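The Cable Behind the Screen
Why low-voltage wiring is still the weakest part of a finished room 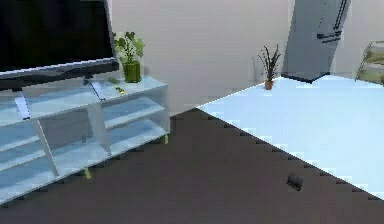 Domestic wiring is usually planned in two passes. The first covers mains power and is governed by code, inspected, and drawn on a plan. The second covers everything else: antenna leads, network cable, speaker wire, and the short cords that join one device to the next. The second pass is often left to the person who moves in. The result is familiar from almost any living room, where a thin black cord comes down behind the television and hangs over the front edge of the console, and an open console with bare shelves gives it nothing to hide behind. The cord works as intended. It is also under a small, constant load at the point where it bends, and that point is where the trouble starts.

Fengying Dong has measured such loads for most of her working life. Her test bench at De Graaf, a contract laboratory that evaluates cable assemblies for appliance makers, holds a row of motorized arms that flex sample cords over a steel mandrel. A typical run is 2000 cycles at a fixed radius, with resistance logged throughout. The conductors seldom break outright. Individual strands fail first, usually within a few millimeters of the molded plug, and resistance climbs in steps as each one parts.

"People look for the damage in the middle of the cord," Dong says. "The jacket in the middle is almost always fine. I cut the strain relief open and the strands are already gone."

Bend radius is the governing figure. For most fixed data cable, manufacturers specify a minimum radius as a multiple of the outside diameter, and the multiple is larger for cable under tension than for cable at rest. A square shelf edge has an effective radius close to zero. The jacket spreads the load to a degree, but a soft PVC jacket held against a hard corner will take a permanent set, and the conductors inside take the same shape. In coaxial cable the set matters more than it does in a power cord. The center conductor can shift within its foam insulation, which alters the impedance at that spot and reflects part of the signal back toward its source.

Heat adds to the problem. PVC is made flexible by plasticizers, and these leave the material over time at a rate that depends on temperature. At 45 degrees Celsius, a plausible reading in the gap behind a large display mounted close to a wall, the loss is measurably faster than at room temperature. The jacket stiffens. A stiff jacket transfers more of any pull directly to the plug. Certain lacquers and plastics also absorb the migrating plasticizer, and a cord left in place for years can bond lightly to the furniture beneath it or leave a dull line in the finish.

Furniture makers have been slow to treat this as their concern. Piret Lapiņa designs storage for Stumeo, whose catalog includes open consoles in several widths. Until recently the company provided a single round hole in the back panel, sized for a power plug and placed at the center. Lapiņa regards the hole as a leftover from the era of the picture tube, when one set had one cord.

Her replacement is a slot that runs the full width of the rear edge, closed with a brush strip and finished with a rounded lip. The lip was the expensive part. An edge that is machined and polished adds time on the line, and early samples chipped during packing. Stumeo now fits a separate extruded lip, supplied by Gatora, that snaps into a groove. It can be taken off when a plug is too large to pass the brushes.

Open-backed designs are harder. With no rear panel, there is no surface on which to clip anything, and the cord is visible from the front through every compartment. Lapiņa's usual answer is to route it down a vertical divider in an adhesive channel, with a loop of slack at the top and another at the floor. The slack lets the screen be tilted or pulled forward without loading the connector.

The alternative is to move the cable into the wall. In-wall runs call for cable with a suitable fire rating, and the flexible power cord supplied with a television generally does not qualify. Postetti sells a recessed kit with 2 boxes, one behind the screen and one near the floor, joined by building wire for power and a separate sleeve for data. The separation limits induced noise and keeps mains conductors away from anything a homeowner might later want to replace.

Dong has the kit on her list for testing in December. Her interest is in the sleeve, which turns sharply as it enters the lower box.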